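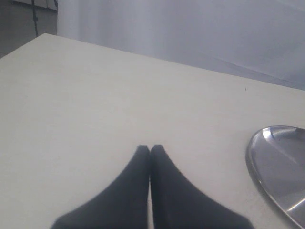

Korkenura's toy library opens a second room

15 June 2018

If you have kids, or grandkids, or a dog with expensive tastes, you'll want to know that the toy library on Pacheco Street has finally got the room next door! The doors between the two were opened up this week and the place feels twice as big, with a proper carpet to sit on and enough shelf space that the puzzles no longer have to live in the hallway.

For anyone who hasn't been, the idea couldn't be simpler. You join for the year, you pick out toys, you take them home for up to 5 weeks, and then you bring them back and swap them for something else. There are 368 families signed up now, from all over town and out as far as Bremel, and the catalog has grown to almost 2000 items (that includes board games, ride-on cars, dress-up clothes and a wooden marble run so tall that it goes home in two bags).

Ditte Ásgeirsdóttir started it in her garage with her own children's castoffs and still works the desk most mornings. "We had people standing in the rain with their strollers last October," she told us. "I kept thinking, if we only had one more room. And now look at it!"

The new room has been set up for the under-fives, with low bins they can dig through on their own. Bigger kids keep the front room, where Akash Awasthi runs the Saturday-style chess and card games that have turned out to be just as popular with parents.

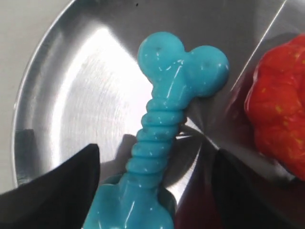
The part we're most excited about is the pet shelf, which is brand new. Fidelina Henao suggested it after her puppy lost interest in every single thing she bought him within a day or so. Pet toys are kept and cleaned separately from the children's things, and they go out on their own green card so nothing gets mixed up on the way back. It's a small selection so far, mostly donated by neighbors, and more would be very welcome. Chewed-up toys can't be accepted, but anything in good shape can go in the crate by the entrance.

Members have also asked for a better way to see what's on loan, and that's coming too. Jolán Orbán is putting the whole catalog online over the summer, one shelf at a time, starting with the puzzles and the building sets. Until she gets to the end of it, you can phone the desk and somebody will go and look for you.

Then there's the repair bench! Villads Baldursdóttir will be there 2 afternoons a month with glue, screws and a very big tin of spare wheels. Bring a broken toy from home, even if it isn't from the library, and he'll show your child how to mend it. The bench was paid for by Ellasside, the hardware store on the corner, which also gave the paint for the new room (a lovely soft yellow, by the way).

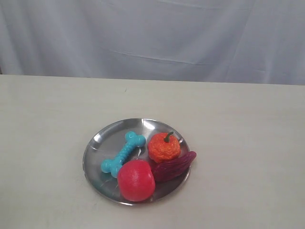 A few toys together on a steel plate.

Joining costs the same as last year, and members can bring a friend along to look around before signing up. The library is closed for the first week of next month while the last of the shelves go in. Anything due back that week can be returned the week after with no late fee.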